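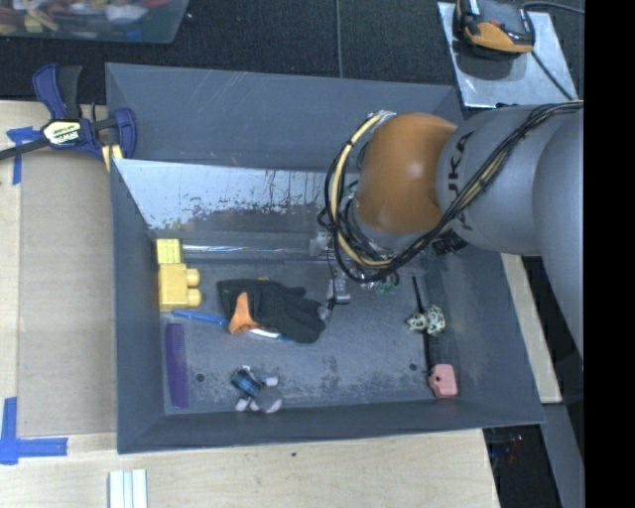
灰色的大箱子，箱底有磨痕。

渡口的水

诺斯代尔的人都说，普里科夫的井水能治失眠。我不信。我在水务所干了二十四年，化验过的水比他们喝过的还多，井水就是井水，里头有钙，有镁，有一点铁，偶尔有不该有的东西。

可是八月里，妻子连着好几夜睡不着。她坐在厨房里剥豆子，剥到天亮，豆子装了一盆又一盆。第八个晚上她说，你去给我打点水来。

我说那是骗人的。

她说，骗人的也去打。

从诺斯代尔到普里科夫要坐渡船。船老大收一百块，来回都算在里面，空桶另卖。我问他桶多少钱，他看了看我手里提的旧塑料壶，说你这个壶不行，水认桶。我说水怎么认桶。他就不说话了，低头解缆绳。同船的还有一对老夫妻，一个抱孩子的女人，一个穿西装的胖子。胖子说他已经是第三趟来，头一趟回去睡了一整天，第二趟回去睡了半天。我替他往下算了算，觉得这一趟他最好别来，不过没有说出口。

井在山坡上，外面盖了间小房子，墙上写满了字，都是还愿的人留下的。我挨个看过去，想找一句靠得住的话。有人写“睡着了”，有人写“母亲睡着了”，还有人写“终于”。没有一个人写自己喝了多少，什么时候喝的，喝之前睡几个钟头。要是在所里，这样的记录交上来，我是要退回去的。

看井的是个女人，头发全白，手却很年轻，我猜是长年泡在凉水里的缘故，后来又觉得这种猜法和胖子一样没有道理。她把水桶放下去，绳子走了很久。

我问她，这井多深？

她说，没到底。

我说，井都有底。

她说，那你下去看看。

后面排队的人笑了。我把壶递过去，她也没嫌弃，灌满了，拧上盖子，又用布把壶身擦了一遍。我问她自己喝不喝这水。她说喝啊，不喝这个喝什么。我又问她睡得好不好。

她想了一会儿，说，夜里要起来三四回，年纪大了。

我一下子高兴起来，像在试管底下看见了沉淀。我回头去看队伍里的人，指望有谁也听见了。抱孩子的女人正给孩子擦鼻涕，老夫妻在分一个煮鸡蛋，胖子闭着眼睛，嘴里念念有词。

回去的船上我没同谁讲话。壶夹在两只脚中间，船一晃，里面就咕咚一声。我口袋里带着取样瓶，出门前特意放进去的，心想灌一瓶带到所里，钙多少，镁多少，一条一条写下来，贴到渡口的木板上去。木板上现在贴的是马金本茶的广告，说是安神，三千人喝过。谁去数的这三千人？我每次路过都想问，可是木板旁边从来没有站着可以问的人。

瓶子最后没有灌。不是忘了，我手都伸进口袋了。那时太阳正往下落，老太太靠在老头肩膀上，嘴微微张着，睡得很沉。她的壶还没有打开，封口的蜡好好的。我盯着那块蜡看了一路。

到家已经晚上了。妻子还在厨房，豆子剥完了，她在剥蒜。我把水倒进锅里烧，她说不能烧，人家都喝生的。我说不烧不行，这一条没有商量。我们为这个吵了几句，声音不大，吵到后来水开了。

她捧着碗，吹一吹，喝一口。

什么味道？我问。

她说，有点壶味。

那天夜里她躺在我旁边，翻了两次身，后来不翻了。我听着她的呼吸，一下长，一下短，慢慢都变长了。我想，白天剥了那么多豆子，晚上又吵了架，人总会累的。我想，连着几夜不睡，轮也该轮到了。我还想，屋里比前几天凉快，窗户是我临睡前开的。这些理由每一条都站得住，我在黑暗里把它们排好，从头到尾核对一遍，没有发现漏洞，于是又核对一遍。

外面森宁街上的送奶车响起来的时候，我还醒着。

厨房里剩下小半壶水。我走过去，站了几分钟，先闻了闻壶口。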